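Mugs on Pegs, Corn in a Basket: My Kitchen Table Gallery

30 Mar 2020
Posted by the Puditside kitchen blog

Search this site Search Go

I've been promising a gallery of kitchen bits for ages, and well, I finally have the time! We start at the table with the mug rack, the corn basket and the plates in their dish rack, and then I wander off through the rest of my shelves in words.
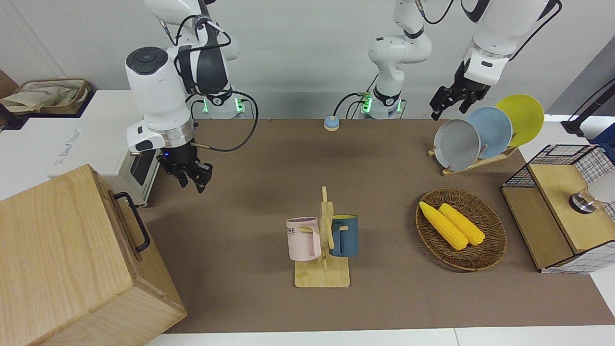 The mug rack

Light wood, a flat base, one upright post and short pegs sticking out of it. I love these things. The pink mug hangs by its handle on the left side, with its black lettering facing out, and it's such a soft, pale pink that it goes with pretty much everything. If you're shopping for a rack like this, look for a good wide base (mine at the old apartment had a tiny round one and went over every time I took a mug from one side only). Hang your two heaviest mugs opposite each other and you'll be fine.

The corn

Two ears in a woven basket. I know, I know, corn belongs in the fridge if you want it sweet, and that's where mine goes if it's waiting more than a day. But a basket on the table gets things eaten. The minute I put vegetables in a drawer I forget I own them. Baskets need a good shake over the sink every so often, and a dry brush gets into the weave much better than a cloth does.

The plates

Three plates in a dish rack, which is my favorite way to keep the everyday ones. Standing up, they're so much easier to grab than a stack! I used to pile mine in the cupboard, all 9 of them, and the bottom ones never saw daylight. Now I keep the ones we use out in the open and the rest put away for company.

The crate

Down in the corner there's a wooden crate, and oh, I have a weakness for crates. I've had them hold potatoes, cookbooks, rolled dish towels and one very contented cat. If yours is rough inside, take some fine sandpaper to it before you put any linens in. I skipped that step in November and pulled threads in two good towels.

The cabinet with the mesh top

Wood again, with wire mesh on top. My grandmother had a mesh-fronted cupboard for bread and pies and I've been hunting for one ever since. I saw a beauty at the Grarka flea market, painted green, and the seller wanted 2000 for it. I walked around it twice and went home with a colander. Mesh does gather dust, so I go over mine with the soft brush on the vacuum. (I have a small mesh box for garlic and onions. It's as close as I've gotten to the real thing.)

A few notes on color

Brown table, pale wood, a bit of pink. I go back and forth on this. Some weeks I want every mug to match and some weeks I want the loudest one I can find. Pale pink is a nice middle road. It reads almost like cream in the morning and you only really notice it next to something white.

What's on my own pegs right now

Two blue mugs from Bright, one chipped, and a tall striped one that doesn't fit on any peg properly, so it hangs at a slant. I also have a speckled one from Dularex that I'm saving for when the striped one finally goes. My rack holds up to 7, and I'd say four is plenty. Past that you're knocking handles together every time you reach for coffee.

Washing and putting away

I let everything dry in the dish rack before it goes on the pegs, handles all pointing the same way. The wood gets a wipe with a barely damp cloth, and a little food-safe mineral oil when it starts to look thirsty. Mine drinks it right up! Leave it overnight on an old newspaper and rub off whatever hasn't soaked in.

Next time I'd like to get to the spice shelf, which is a disgrace, and maybe the drawer under the stove if I'm feeling brave. If you have a mug rack you love, tell me where you found it and how wide the base is. I'm still looking for one for my sister's place, where the counter is very narrow and slopes a little toward the window.

3575 views
9 comments
Share this post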